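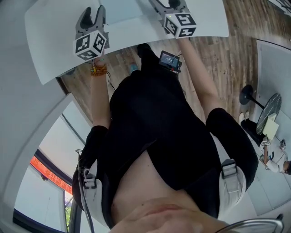 Governor's office update, day whatever. The man has missed two budget meetings and a ribbon cutting in Pineo, and the official word is still "a light schedule." Mine is light too, and I've been seen in public. I own a bracelet of small orange-brown beads like the one on that left wrist, and I've worn it to every press briefing since June for luck. So far it has gotten me 149 words from his spokesman, none of them "doctor."

The statement says he is "resting comfortably and reading." Reading what? The transit bill is 502 pages and has been on his desk since spring. If he's reading that, I understand the resting.

His friends in Otar say it's his back. His friends in Edivetti say it's his knee. The lieutenant governor says he looks terrific, and then asks how the big office gets its heat.

Meanwhile 54 appointments are waiting for a signature. Somebody signed the one for the Rajan Bridge authority at 6 a.m., in very neat handwriting. I have seen his handwriting.

Next briefing is at 4 p.m. I'm bringing a sandwich.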